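Does a Paper Cover Make a Better Work Table?
Project report, Crisóforo Ponce and Noemí Tapia
November 3, 2021

Why we did this

Our lab handbook says every shared table should be covered with white paper before small parts are put on it. The claim is that parts are easier to find, the table stays cleaner, and people tidy up faster. We were told this in our first week and we never saw any evidence for it. Noemí thought it was probably true. I thought it was a habit somebody started and the rest of us copied.

What we did

We used one table for all of October. On half of our sessions we covered the middle with a large sheet of white paper, and on the other half we left it bare. Before each session one of us put 30 small items on the table (screws, dice, caps, short wires) and the other had to collect them into a tray against a stopwatch. We did 70 collections in total, 35 each way. At the end we added up the seconds for the items that were hardest to find, which we had marked on a list beforehand.

The table itself is a light beige-gray, and that turned out to matter more than we planned for. Our handbook was written for the old dark benches. White on beige-gray is not much of a change, and I would not expect the same result on a black surface.

We kept the cardboard box on the table the whole time, toward the back. Noemí wanted it on the floor. We left it because people in our lab always have a box on the table, and a test on a perfectly clear table would not tell us much about ours.
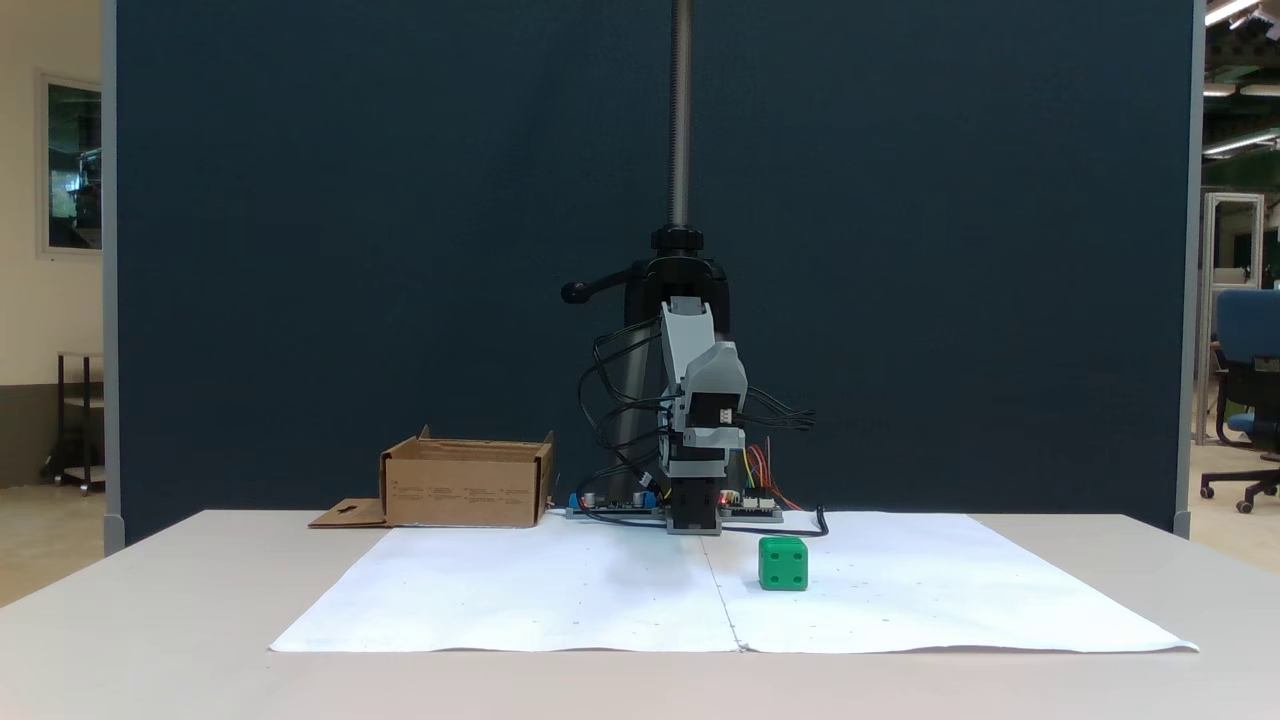 Results

Total time for the hard items was 646 seconds on the bare table and 499 seconds on the paper. That looks like a win for the handbook. I am less sure. Most of the gap comes from the clear plastic caps, which are hard to see on the bare top. For colored things like a green die, the times were close to even both ways. Black screws were also about the same.

Tidying was the weak part. The paper slides if you sweep your hand across it, and twice we lost screws under the edge. When we taped it down, the tape took longer to remove than the wiping it was supposed to save.

Problems with our test

There were only two of us, and we both knew which result the handbook wanted. We also got faster over the month, and more of the paper sessions were in the second half. Noemí says this should not explain the whole difference. I think it could explain a good part of it, and we can't separate the two from our notes.

What we would change

Mix the order properly, use someone who has not read the handbook, and try a dark sheet too. Until then we would cover the table for clear or pale parts and skip it for everything else.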